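Drawer Pull, Season Two: README for the club's simulated kitchen data

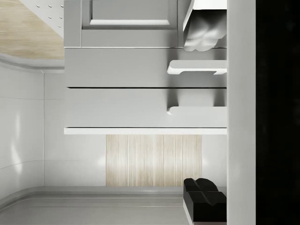
Butkienė

Welcome, and thank you for looking in on us! This folder holds the recordings and notes our after-school robotics club has put together for the drawer task in the Treltell kitchen challenge. If you were with us last year you'll remember the block stacking set, which was tiny and a bit of a mess (I say that with love, I made half of it). We've tried to be tidier.

The wrist view is the one most of the club ended up liking best. It looks past the two gripper fingers, one black and one light gray, toward the gray cabinet and its white bar handles. The image comes out sideways. We talked about turning it and decided to leave it alone, so please don't rotate it in your loader unless you rotate it everywhere, because the starter code expects it just as it comes.

What's in the folder

There are 825 episodes, driven by 14 students over one school term using the club's two game controllers. Each episode has the wrist video, a room video, the arm positions, and a short text line the driver typed before starting ("open the top drawer" and so on). The typed lines are not corrected. Some have spelling mistakes and one group wrote theirs all in capitals, and we kept them that way.

A folder called stitier_notes has the students' own write-ups. They're worth reading even if you never load a single video. The page on how to line up with a bar handle before closing the fingers has been handed around so many times that it has become our lesson for new members.

How the recordings were made

Everything was done in simulation with Takuso, the kitchen builder we've used since the club began. Students worked in pairs, one driving and one watching the room view and calling out distances. They swapped after 8 tries, or sooner if tempers were getting short! A run was saved whether or not the drawer opened, and the driver marked it "opened", "partly" or "no". Please keep the "no" runs when you train. Our first model never saw any and it was terribly sure of itself.

Known problems

The arm positions are missing from 18 episodes. They are listed in missing.txt, and the videos for those are fine.

Two pairs had their own idea of what "partly" meant. We sat down together and settled on "more than a finger's width", but the early labels were never redone.

The room view has a slight delay against the wrist view on the older laptop. I'd love help measuring it if anybody has a free evening.

Using it

Other school clubs are very welcome to use the data for lessons or for the challenge itself. Do tell us what you made, the students get such a kick out of hearing about it. If you share it on, please keep this README with it.

The club meets again after the break, and the cupboard door set should be ready by June.

Last updated December 2022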